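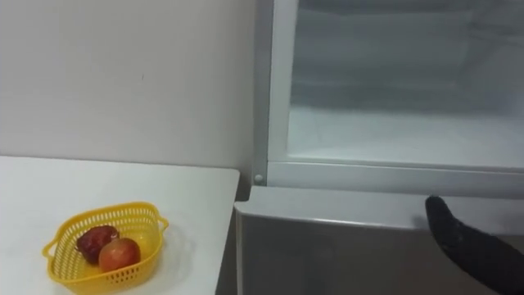
Fruit in a slotted plastic basket.

Fruit storage at home: frequently asked questions
Golstead Growers' Co-op, Nedolside

Should I wash fruit before storing it?
No. Surface moisture promotes mould. Wash fruit immediately before eating. Fruit that arrives wet should be dried with a clean towel.

Which fruit should stay out of the fridge?
Bananas, mangoes and unripe avocados, peaches and pears. Chilling stops or slows ripening and can discolour the flesh. Once ripe, all except bananas can be refrigerated for a few days.

What is ethylene?
A gas given off by many fruits as they ripen. Apples, pears and bananas are strong producers. Leafy greens, cucumbers and kiwifruit are sensitive to it and should be stored separately.

Can I use ethylene to ripen fruit faster?
Yes. Place the fruit in a paper bag with a ripe banana, fold the top over and check daily. Do not use a sealed plastic bag - it traps moisture.

What type of container is best?
One with openings in the sides. Solid bowls are acceptable for a single layer of fruit. Soft fruit should never be stacked.

How long do apples keep?
In the crisper drawer, four to six weeks for most varieties. Early-season apples are softer and keep for less time. Remove any bruised fruit when you notice it.

Can I still eat fruit with a mouldy spot?
Discard soft fruit with any visible mould. For firm fruit such as apples, cut at least 2.5 cm around and below the spot.

What size are your boxes?
The small box holds 20 apples of standard grade. Berries are sold in 500 g trays and are not included in mixed boxes.

Who do I contact about damaged fruit?
Sandrine Delorme handles member orders. Include your box number and the pickup location - Fornberg or Nedolside - in your message.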